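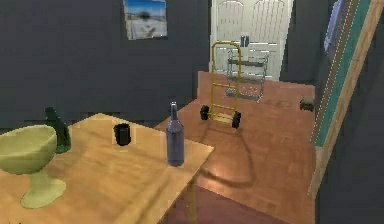

How to set up a simulated table-clearing demo for an open day

We run the Fadaren room at the Prirville open day every November. It is a simulated room on a big screen, and a simulated arm picks things up off a table while people watch. This page is for whoever sets it up next. It assumes you have Utura installed and can load a room file.

What you need

One computer to run Utura, one large screen for visitors, and a second, smaller screen for you. A mouse with a cord is best. The wireless one lost its connection in the crowd last year.

Step 1. Load the room

Open Utura and pick the Fadaren room from the list. Wait until the shadows have drawn before you touch anything. On our computer this takes close to a minute the first time and a few seconds after that. If the walls come up white, the textures did not load. Close the program and open it again. The walls should be dark gray and the floor orange-brown wood.

Step 2. Check the table

The table should hold a pale green goblet, a small black cup and two bottles, one dark green and one blue-gray. Look at them from the default view before you add the arm. The dark green bottle stands behind the goblet and is easy to miss from there, so turn the view a little to make sure it loaded.

The blue-gray bottle belongs near the corner of the table. Leave it there. It is the tallest of the four, and visitors like to see whether the arm will knock it over.

Step 3. Leave the rest of the room alone

The yellow hand truck and the wire cart stay in front of the white double door. They are not part of the task, but the planner treats them as obstacles, and the saved arm paths were made with both in place. If you drag one by accident, reload the room. Putting it back by eye is not close enough.

Step 4. Add the arm

Choose Add, then Arm, then the Haruna preset. It comes in at the long side of the table with the gripper open. Run the self-check and wait for the green light in the status bar.

Set the speed to 60 percent. Full speed works fine, but people standing at the back can't follow it, and the parents start asking whether it is a video.

Step 5. Run the pick order

Load the pick list and run it in this order:

1. Black cup
2. Blue-gray bottle
3. Goblet
4. Dark green bottle

The goblet has to go before the dark green bottle or the arm has no clear way in. The goblet is also the one most likely to slip. The gripper should close on the stem, below the bowl. If it goes for the rim, stop the run and load the second grasp file.

Do 2 full runs before the doors open. Save the log from each one.

Step 6. During the visit

A group gets five minutes. Start the run as soon as they have gathered, and talk while the arm is moving. Let one visitor choose the first object if the group is small. The cup and the blue-gray bottle can be swapped without trouble.

Reset between groups with Ctrl and R. This puts the objects back but keeps the arm where it is, so send it home as well.

Common problems

The arm stops halfway and the light goes yellow. The planner ran out of time. Press Resume once. If it stops again, reset.

A bottle sinks into the table. The contact setting has gone back to its default. Open Physics and load the Fadaren profile.

The picture on the big screen is jerky. Close the log window on the small screen. It uses more of the graphics card than you would expect - leave it closed until the last group has gone.

Packing up

Copy the logs to the shared drive, in the Prirville folder. Do not save the room when Utura asks.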